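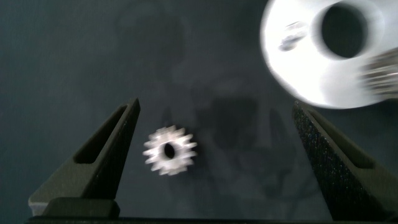
Photo: Stellan Ljungberg / Ekström

I promised in December to write something when the new arm had been with us for a while, and then I did not write anything. It is 21st May now, so I will try to do it properly.

For readers who came here for the bread recipes: my work is in gear assembly at Ekström. We make small gearboxes, mostly for pumps, and the biggest customer is Foretti. I have worked at the same bench for nine years. The start of every gearbox is the same. You take a small spur gear, you look at the teeth, you turn it the right way and you set it in place. Then you take the next one. On a normal order there are 2,000 of them.

I want to describe what this does to a person, because the discussion about robots is often held by people who have never done it. The gear weighs almost nothing. In the first hour it is pleasant work, and I mean that. You can think about your garden. After lunch the thumb begins to hurt at the root, and in the evening I could not open a jar of pickles without asking my husband. Two colleagues before me left the bench with bad wrists. One of them, Hjørdis Lundgren, moved to the packing department and was never really happy there.

So when Teodor Lie, our production manager, told us that an arm would take over the picking, I was relieved and afraid on the same day. I think this is common. The relief was in my hand and the fear was in my stomach.

The first weeks were mostly waiting. The arm had to learn our gears, or more correctly, we had to learn how to give them to it. Metal that shines is difficult for a camera, and a gear with a hole in the middle can be taken in more than one way. A person's fingers find the edge without asking. For the arm, somebody has to decide how wide the fingers open, how low they go and how hard they press. Too hard is not good for the teeth, and too soft means the gear turns a little and arrives crooked at the next station. I did not know that I knew so much about this until I was asked. Saodah Pillai, who does the programming, sat beside me for days and wrote down what I did with my hands. She asked why I always take the gear from the sides. I had no answer at first. I had to do it slowly, many times, and watch myself. 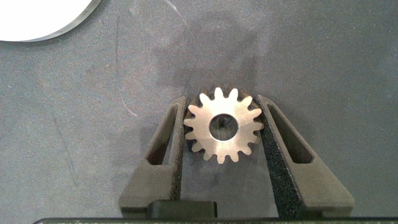
Saodah answered, when I complained that we had spent a whole morning on one gear, that one gear is the whole job and the rest is only repeating. I was a little annoyed by this, but I have thought of it many times later. She also said that I should stop calling it "her robot", and that if I had an opinion about the pressure I should change the number myself and see what happened.

This was the real change for me, I believe. Before, I had a task and the machines had people from upstairs. Now I have a small screen and a password, and when a batch comes in with a slightly different finish, I am the one who adjusts. The first time I did it alone my hands were wet. I had written the steps on paper in my own language, and I still have the paper under the keyboard.

I don't want to paint it too nicely. There are things I miss. When four of us sat at the benches we talked the whole day, about children and football and who was getting divorced. Now there are two of us on a shift, and the other one is often at the far end of the hall. Nobody was dismissed, which I must say to be fair to the company, but when Elsa Nyberg retired her place was not filled. We all understood what it meant. The union asked for it in writing that the training counts when they set our wages. We got half of what we asked for. My pay went up one level, and Hjørdis, who has now come back from packing to learn the same system, is still waiting for hers.

There is also a new kind of tired. My hand is well again, I can say that with certainty, because the pickles are no problem. But my head is fuller when I come home. With the old work I could leave everything at the door. Now I lie in bed and think about a gear that was taken badly, and if it was the light, or the mat, or a number that I changed before the break.
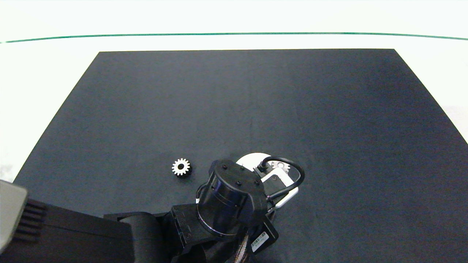
I told this to Teodor at my yearly talk and he wrote it down, and then we agreed on something practical. I have the arm for half of the shift and then I change with my colleague and do final inspection by hand. It sounds like a small thing. For me it was important to still touch the product. In the inspection I find faults that come from the picking, and then I go back and correct them, and this circle is quite satisfying.

Last month we had our first complete order for Foretti with the arm, 1,041 units, and we stopped it 8 times. I know because I had to fill in a form each time. Most of the stops were our own mistakes and not the machine's. The arm does not hurry and it does not get a sore thumb, but it also does not notice when something smells wrong or when the sound from the press next door has changed. I notice, and so does Hjørdis – she heard a bad bearing in the press before any sensor reported it.

Some of you wrote to me that your own workplace is getting the same kind of thing and asked what to do. My advice is only to be in the room early. Ask to sit beside the person who programs it, even if you feel stupid, and ask about the wages before the training starts. We did that part too late.

Next week I am at my sister's and there will be no post. After that I will write about the rye bread, I have not forgotten it.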